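Papers > Section 4 > Equipment planning
Abstract Introduction Methods Equipment Results References
Shares 21 Comments 4

4. Planning and buying the handheld grippers

4.1 What we set out to buy

The first plan was written in February, before any of us had held one of these things for longer than a demo. It asked for four grippers. Two pairs, so that one pair could be charging or in bits on the bench while the other was out at a table. Hannelore Tanner drew up the list and it has mostly survived, though the quantities haven't.

We looked at two suppliers, Clumer and Usano. Clumer sells the gripper as a finished unit. Usano sells it as a kit, cheaper on paper, with the linkage and jaws arriving in separate bags and the pads to be glued on by whoever is free. Delivery from Usano was quoted at 21 days. Clumer wouldn't quote until the order was placed, so we guessed, and guessed wrong.

We went with the kit. Reasons: price, mainly. Also we wanted to be able to swap jaws ourselves. Whether the saving was real is harder to say, see 4.3.

4.2 What the work needs

Our tasks are small household ones done at a table. Picking up, setting down, sorting soft things from hard things. Two grippers in use at once, one to each hand, is the case we budgeted for, and it pushes the cost up more than you'd think from just doubling the price of one. Two sets of pads, two lots of cable, two mounts, double the time spent on calibration. The Hosseinzadeh protocol, which we follow for the order of tasks, takes two hands as given and so we never costed the one-handed version properly. We should of done.

Cloth turned out to be the expensive category. Not the cloth itself, which came from people's drawers. It's the pads. A rigid tub can be held with a pad that has lost most of its grip, but a rolled piece of fabric can't, and a sock is worse. Pads that would have lasted the whole study on boxes and tubs were being changed part way through. We had put pads down under sundries. They now have their own line.

Table objects in Figure 3 are of the sort we planned round – items such as a pink rolled cloth, a packet of tissues, a round amber container, a big white bowl, all on a printed cover. Cheap stuff. Total spend on objects was the smallest line in the whole budget and could be left out of a future plan without anyone noticing.

4.3 Costs we missed

Assembly time. The kit instructions say 60 minutes per gripper. Tanner's first took an afternoon, the second was quicker, and then the third had a bar fitted back to front and had to come apart agian. We didn't charge this time to the equipment budget, so the comparison with Clumer is unfair to Clumer, and anyone reading our figures should bear that in mind.

Power. Homes don't have sockets where you want them. We bought extension leads twice, the second time in longer lengths, and a bag of clips to keep cords off the table. Cords still got in the way of hands. Cordless units were on the Clumer price list but at a figure we couldn't defend.

Spares. Screws for the crossbars come in one size from Usano and a slightly different one from the shop in Rultby, and both look right in the tray. Buy from one place only. Pads: order double. Linkage parts: we needed fewer than we bought, there is a drawer of them left over.

Storage and carrying. One padded case per pair. Not in the original plan at all. Added after a jaw arrived bent.

4.4 Fixed rate or per session

The department finance form wants equipment written off at a fixed yearly rate. It suits a workbench, less so a pad. We split the order in two: frames and electronics as equipment, pads, screws, cords and clips as consumables at a cost per session. The form will take this if the two halves carry separate codes (ours were rejected once for sharing one). With the split in place the second year comes out at around 2045 pounds for a two-handed setup, not counting staff.

Would we buy the kit again? Probably, yes. Tanner would rather have two finished units and no drawer of leftovers. The revised plan for next year has two kit-built grippers kept as they are, one finished unit on trial, and twice the pads. The trial unit is to be used on the cloth tasks first as those are where the money goes.

Figure 3. Two grippers in use over the table, household objects set out on the printed cover.
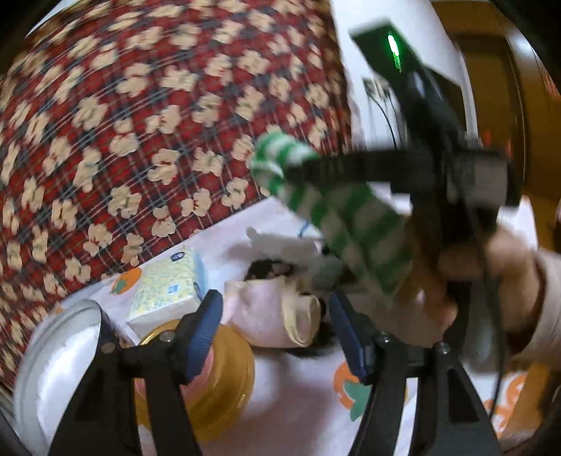

Pad wear was logged by session and not by task, which limits what we can say about cost per object type. The log sheet has been changed for next year and now has a column for it.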